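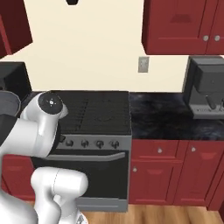

Ticket opened by Rachid Naciri, Clemia shared workshop, build name Gustholm. The planner stalls in the simulated kitchen before I let it near the real arm. Episode length is 3,000 steps. In the last run the arm reached the stove side and stopped at step 1,572 with a joint limit warning. The black-capped joint sits just above the leftmost knob on the stove, so I first suspected a collision with the control panel. The contact log has no entry for the stove.

Tried so far: restarted the sim, reloaded the arm model, lowered the speed limit. Same warning each time.

Update, 4:20 pm. Switched to the gripper view to check the approach to the cabinet door.

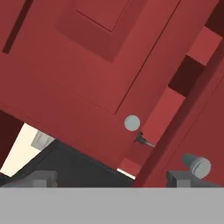 Gripper view, fingers open, knob and latch piece above the gap between them.

The door is tilted a long way in this view. I think the wrist offset in my config is wrong. I copied it from the old Clitero file and never changed it for this gripper.

Next: measure the offset again, raise the step limit to 3,516, rerun with the same seed. Leaving the ticket open. If anyone has a working wrist config for this arm, please attach it.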